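Foro Automatización doméstica y de servicio > Buenas prácticas > Manipulación de textiles

Tema: Normas de sesión para brazos dobles con ropa, ¿qué tenéis por escrito?

damilola_amadi
Mensajes: 176

¡Buenas a todos! Llevo desde marzo poniendo en orden las normas de trabajo de nuestro grupo (dos brazos, mesa de comedor, ropa de verdad y nada de cubitos de colores) y me está gustando más de lo que esperaba. Cuando empezamos, cada operador hacía las cosas a su manera y los datos salían como salían. Ahora tenemos una hoja que se lee antes de encender nada, y quiero compartirla para que la destrocéis con cariño.

Trabajamos en viviendas, con gente entrando y saliendo, así que no me sirven tal cual las reglas de una célula industrial con su vallado. He cogido lo que he podido de allí y el resto es cosecha propia. Os pego el borrador con los comentarios que ya me han hecho en el grupo.

BORRADOR 4 – SESIONES CON TEXTILES EN VIVIENDA

1. Antes de encender

Se acuerda en voz alta quién lleva el paro de emergencia. Esa persona no teleopera, no graba notas y no contesta el móvil. Si tiene que irse, los brazos se quedan quietos hasta que vuelva o hasta que otro coja el mando y lo diga.

Se comprueba el paro con los brazos en reposo, en cada sesión, también en la segunda del mismo día.

2. La mesa

No se ordena la mesa para el robot. Queremos montones de ropa como los de cualquier casa, con lo que haya alrededor. Lo que sí se hace es repasar tres cosas: líquidos, objetos que cortan y cables. Los líquidos y lo que corta se retiran siempre. Los cables sueltos se apartan de la zona de agarre o se anotan en la ficha.

3. Agarre y levantamiento

Un brazo sujeta y levanta, el otro busca en el montón. El que sujeta no se mueve en horizontal mientras el otro tenga la pinza metida entre la ropa. Velocidad reducida en los dos hasta que la prenda haya salido entera. En la toma que os pongo, la prenda azul marino está en alto con el izquierdo y la pinza derecha aprieta contra el montón, con su cable haciendo el bucle por arriba:

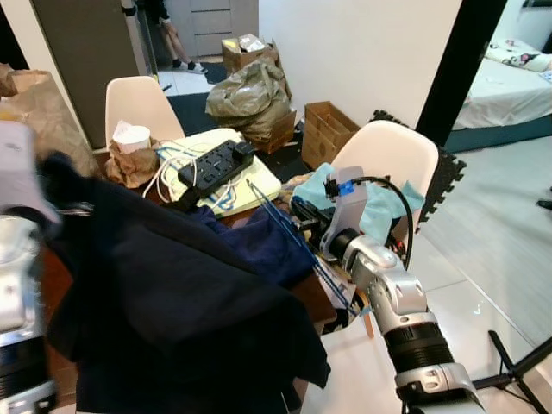 4. Personas en la vivienda

Cualquiera puede estar en la casa, pero se le explica hasta dónde llegan los brazos antes de empezar. Si alguien entra en ese alcance, se para. Se para del todo, no se «baja un poco la velocidad».

5. Cierre

Prenda suelta sobre la mesa, brazos a reposo, paro pulsado, ficha rellenada. En ese orden.

Y ya está. ¿Qué falta? ¿Qué sobra?

reka.toth
Mensajes: 26

¡Qué alegría ver esto por escrito! Lo del paro con una persona dedicada nos costó meses de discusiones y ahora no lo cambiaría por nada.

Pero el punto 2 me chirría. En tu foto hay una regleta encima de la mesa, con los cables blancos enrollados, y además un cordón azul fino que cruza en diagonal hacia el borde. Con tu propia norma en la mano, ¿eso se aparta o se anota? Porque «o» en una norma de seguridad es una invitación a anotar siempre.

botond_lakatos
Mensajes: 412

Coincido con Réka en lo del «o». Un cable enganchado en una prenda no se ve hasta que tiras, y cuando tiras se viene con todo lo que tenga enchufado. En Hegyi lo dejamos así: ninguna regleta sobre la superficie de trabajo, sin excepciones, y los cordones de las propias prendas se tratan como parte de la prenda.

Lo de no ordenar la mesa me encanta, por cierto. He visto conjuntos de datos preciosos que luego no valían para ninguna cocina del planeta.

damilola_amadi

Tenéis razón los dos, me rindo en lo de la regleta :) Estaba más atrás, sobre la carpeta o tabla amarillenta, y nuestro criterio era que quedaba fuera de la zona de agarre. El problema es que «zona de agarre» no está definida en ninguna parte del borrador y cada uno la dibuja donde le conviene.

Con el cordón azul tengo más dudas. Si lo quitamos, quitamos justo el tipo de lío que queremos que aprenda a resolver.

denes_nyitrai
Mensajes: 58

Yo voy a llevar la contraria. Si prohibís regletas, cables, cordones y lo que venga después, acabáis con la mesa limpia que Damilola no quería. En una casa hay regletas en las mesas, y punto. La mía tiene una ahora mismo.

Para mí la norma buena es limitar la fuerza de tracción y dejar que el brazo suelte cuando la supere. Así da igual con qué se enganche. En el proyecto Wivance funcionamos de esa manera y las sesiones fluyen muchísimo mejor.

botond_lakatos

Dénes, el límite de fuerza está muy bien y lo usamos también, pero es la segunda barrera. Si la primera es «da igual con qué se enganche», te queda una sola. Y un límite ajustado para una toalla mojada es muy generoso para el cable de un portátil.

denes_nyitrai

Por eso se ajusta por categoría de prenda. Pero vale, acepto que con corriente de por medio se desenchufe. Regleta sin tensión en la mesa, ¿te parece?

botond_lakatos

Sin tensión y sin nada conectado, firmo.

hajnalka_t
Mensajes: 91

Me meto por otro lado, que de cables ya sabéis vosotros más. A mí me preocupa el punto 4. En la foto se ven unas piernas al otro lado de la puerta. ¿Se avisa también a quien está en otra habitación? ¿Y qué hacéis con el consentimiento para la grabación?

En Bokwood lo separamos en dos hojas: una para el alcance físico y otra para lo que recoge la cámara. Son dos distancias muy distintas. El brazo llega hasta donde llega, pero la cámara de la cabeza ve la habitación de al lado si la puerta está abierta, y en esa imagen se ve hasta la cama. Recomiendo muchísimo hacer las dos, ¡es media hora de trabajo y la gente de la casa lo agradece!

damilola_amadi

Hajnalka, esto es oro. El consentimiento lo firmamos todos los que estamos en la vivienda, pero no hay nada escrito sobre puertas ni sobre habitaciones que no forman parte de la tarea. Lo añado como apartado propio.

reka.toth

Otra cosa para ese apartado: el suelo. Patas de trípode, bolsas, cajas. Quien lleva el paro tiene que poder moverse sin mirar dónde pisa. Nosotros marcamos un pasillo con cinta y ahí no se deja nada, ni la mochila «un segundito».

denes_nyitrai

A esto no le pongo pegas. El año pasado me comí un trípode con el mando en la mano. El paro funcionó, eso sí.

damilola_amadi

Jajaja, prueba de campo superada. Cambios para el borrador 5, decidme si he entendido bien:

– Punto 2: zona de agarre definida como todo el tablero. Regletas desenchufadas y sin nada conectado, o fuera de la mesa. Cordones sueltos permitidos, siempre anotados en la ficha.
– Punto 3: límite de tracción por categoría de prenda, además de la velocidad reducida.
– Punto 4: se divide en alcance y cámara. Puertas cerradas salvo que la tarea las necesite abiertas.
– Punto nuevo: pasillo libre para quien lleva el paro.

Lo que sigo sin tener claro es quién decide la categoría cuando el montón es mixto. En Guven lo hace el operador a ojo y no me convence.

botond_lakatos

Montón mixto, se aplica el límite de la prenda más delicada. Vas más lento y sueltas más veces, pero no hay nada que decidir.

denes_nyitrai

Y tendrás la mitad de los intentos fallidos por culpa de una media. Yo ahí no firmo. Pásanos el 5 cuando lo tengas y lo pruebo con los dos criterios.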